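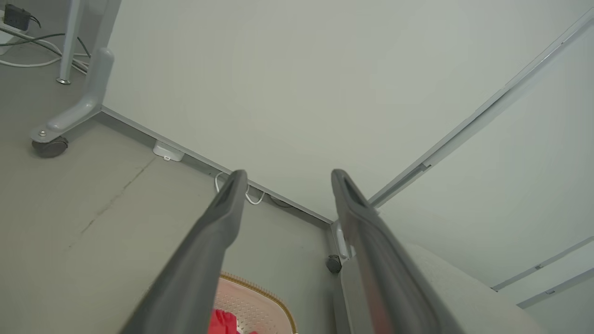 Slide 4: What the wrist sees

Leave this up a while. Two fingers, a wall, a floor, some cable. Glamorous. This is everything the policy gets, so be kind to it.

Method in one breath: no overhead view, no depth, wrist only. We trained on 2,482 demonstrations from Bellthorpe, then threw out any where the gripper hid the target for over 3 seconds. That left 1,556. Neville Pearce wanted 3,000. Neville can come and collect them.

Slide 5: Result

Trimmed set beat the full set in both rooms. Pause for gasps. If none, go on.

Mention Hudus baseline BEFORE the Q&A this time. Point out the basket between the fingers if anyone asks how partial a view can get.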